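Section 4. Setting up the bin-picking table for open day

If you've got the hall doors open already and people are wandering in, skip to 4.3 and come back to the rest tonight. Everybody else, start here. I've set this demo up at Pristdale for three open days now and I still work from these steps, because the one year I did it from memory I forgot to clamp the front bin and spent lunchtime re-teaching positions.

The demo is simple to watch. The arm picks things out of one bin, drops them in the bin behind, and then somebody from the crowd gets to throw them all back in a mess. People love the mess part. Kids will stay for an hour if you let them (let them!).

4.1 Before you switch anything on

1. Put the wood board on the stand and push it up against the stop. You want it flat. If it rocks, turn the foot at the back left until it quits rocking.

2. Set the two gray bins one behind the other, long sides touching. The scratched-up one goes in front. We have newer bins in the store room and Manon Girard will offer them to you, very kindly, but the picking positions were taught with this pair and the new ones sit a little taller.

3. Clamp both bins to the board. Do them up hand tight, then another quarter turn. Try to slide the front bin with your palm. If it moves at all, do it again.

4. Follow the cables along the arm with your hand, with the power off, and check that there's enough slack in the loop for the wrist to turn all the way around. If the loop looks stretched at any point, call Joyce Chege before you go further.

5. Walk the barrier rope around the table. The posts go on the tape crosses on the floor.

CAUTION: The rope is there to keep people back, and it's only a rope. Someone from our team has to stand at the table with the stop button in reach the whole time the arm is live. If you need a bathroom break, press stop first and then find your replacement.

4.2 Choosing what goes in the bin

This is my favorite part, so forgive me if I go on a bit. Our visitors don't care about machined blocks. They've got no idea if a machined block is hard to pick up or easy. Give them things they've handled themselves -- a brush, a bowl, a cup, a toy -- and they start guessing right away which one the arm is going to have trouble with. You'll hear them betting each other.

1. Pick your objects from the Perron box. It's the big one with the broken latch, on the bottom shelf.

2. Mix the shapes. I like one long thin thing, one round hollow thing, one thing that rolls, and something soft or lumpy to keep it interesting.

3. Keep it to a handful. A full bin looks impressive but the camera needs longer to sort out a pile, and a crowd gets bored in the time it takes you to explain why nothing is moving.

4. Leave out anything made of clear glass or anything with a string on it. The string winds into the fingers. Ask me how I know.

5. Drop them in from a few inches up. Please don't line them up nicely! The whole point is that the arm has to work it out.
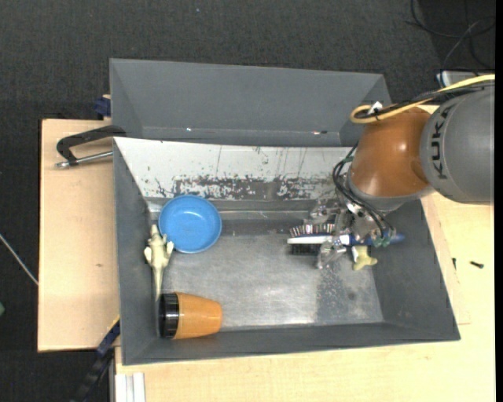
Note: long handles are the crowd pleasers. The gripper has to come down on the handle at the right angle and there's always a little gasp. If you only get one pick in front of a group that's in a hurry, make it one of those.

4.3 Starting the demo

1. Turn the key on the cabinet and wait for the panel to come up. It takes longer than you'd like. Talk to people.

2. Choose the job called DRANDUS 3 from the list. DRANDUS 1 and 2 are old and use a different gripper, so leave them alone.

3. Set the speed to the open day setting. It's slow, I know. The arm can go a lot quicker and somebody's uncle will ask you to prove it. Smile and leave the setting where it is.

4. Press Home and watch the arm go to its start position. Keep your hand on the stop button while it does.

5. Press Look. The camera takes its view of the front bin and the screen marks whatever it thinks it can pick up.

6. Press Run. The arm will go for the object it's most sure about, lift it, and carry it over to the rear bin.

7. When the front bin is empty, or the arm gives up, it goes back Home and the lamp turns white. White means waiting. It does not mean off!

If the arm misses, let it try again. It gets three tries on each object before it moves along to the next. A miss is the best thing that can happen with a crowd in front of you, and I say that having apologized for every single one in my first year until Rhonda Arsenault pulled me aside and told me to cut it out.

4.4 Letting visitors refill the bin

1. Press stop. Say it out loud, too: "Stopped." We all do this and it works.

2. Check the lamp is red.

3. Unhook the rope on the bin side and let in one person at a time. A parent with a small child is fine as one person.

4. Have them tip the objects from the rear bin into the front bin. Hands stay below the gripper and away from the fingers, even with the arm stopped.

5. Hook the rope back up, look behind you, then go back to step 4 in 4.3.

CAUTION: Never reach in to nudge an object while the lamp is green. I mean you more than I mean the visitors. After a few hours you get comfortable and your hand just sort of goes.

4.5 Things people ask

Does it learn? The picking software from Giveck was trained before we got it, and it doesn't change during the day. I tell people it's had its schooling already.

How many picks has it done? There's a counter at the bottom of the screen. Last July we finished on 839 and Meenakshi Khurana wanted to keep going until we hit 1,000, but they were stacking the chairs by then. If you beat 839, write your number on the inside of the cabinet door under ours.

Can I drive it? No, sorry. Send them to Tegwen Gwilliam's table by the window, where they can drive the little one.

4.6 Packing up

1. Press Home, then stop, then turn the key. Take the key out and hand it to Joyce.

2. Put the objects back in the Perron box. Look under the table as well.

3. Leave the clamps and bins on the board if we're open the next day. Otherwise take them off and hang the clamps on the rail.

4. Wipe the gripper fingers with a dry cloth. No spray.

Spare fuses are in the drawer under the panel, left side.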